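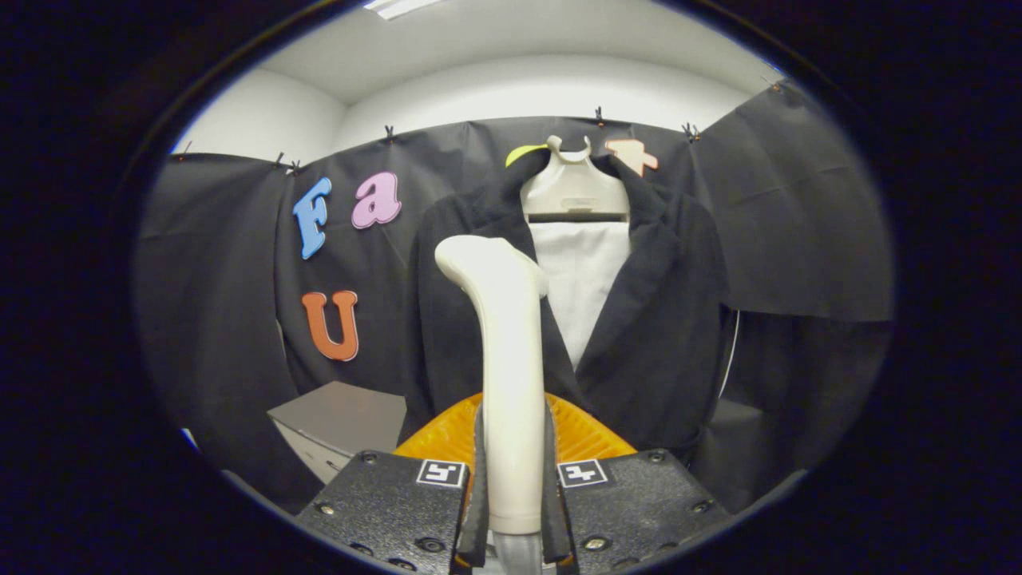
What does Trarari make?

Fillings, glazes and ready-to-use icings for bakeries, cafés and school kitchens. We also sell a small range in tubs for people who bake at home.

Print this page
E-mail this page

About us

Trarari began as the cake counter of a high street bakery called Gadano. Other shops kept asking to buy the lemon filling, so we took a unit behind the bakery and began making it in larger batches. The bakery has since closed. The lemon filling is still made to the same recipe, with a little less sugar.

We now have 29 staff and supply around 1,000 kitchens. Most of them order weekly. Orders placed by 2 pm on Monday go out the next day.

What we make

The fillings are lemon, raspberry, custard and salted caramel. Icings come in vanilla, chocolate and plain white, which takes colour well. The Lokitz range is made without milk or egg and is mixed on its own line. Our Chávez chocolate glaze sets firm enough to wrap but still cuts cleanly.

Trade tubs hold enough for 50 cupcakes with a normal swirl. Home tubs are smaller and keep for two weeks in the fridge once opened. None of the icings should be frozen, although the fillings can be.

Our test kitchen

New flavours are tried on plain sponge first, then on whatever customers say they will use them for. A coffee icing is being tested at present and should be on the list in March.

Visits and samples

Trade customers can ask for samples through the order desk. The factory shop sells home tubs and broken meringues. It is closed on Monday.

Print this page
E-mail this page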